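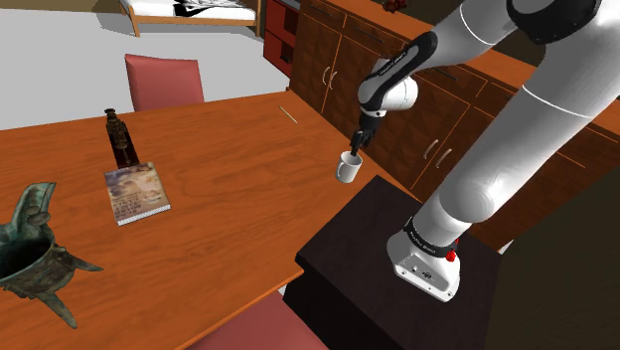 2 min read

I finally walked the whole loop at Wuller Pond last night, and I'm so happy with what they've done to the place! The old stone spillway is back in view after years under bramble, and the new boardwalk takes you right across the marshy end where my sneakers used to go to die.

The path is 2,653 feet around, with 11 benches, and it took me roughly 20 minutes at a very lazy pace. The Lulla Street side is my favorite — cattails, a low railing, and a gap in the willows where you can see clear to the old mill footings.

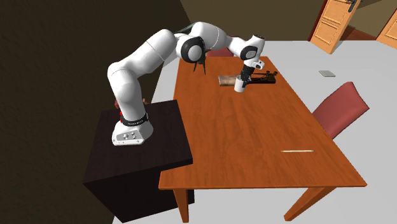

What's still to come

The second phase starts in October. Sombatkul Landscape is putting in a rain garden below the parking lot, so the runoff gets filtered before it reaches the water (yes please). The Zidier footbridge gets new decking too, and I hope they keep that funny little hump in the middle.

Go around seven in the evening if you can. The light on the spillway is wonderful, and I counted two herons by the inlet.

© Pond & Pavement. All posts by the author. Back to top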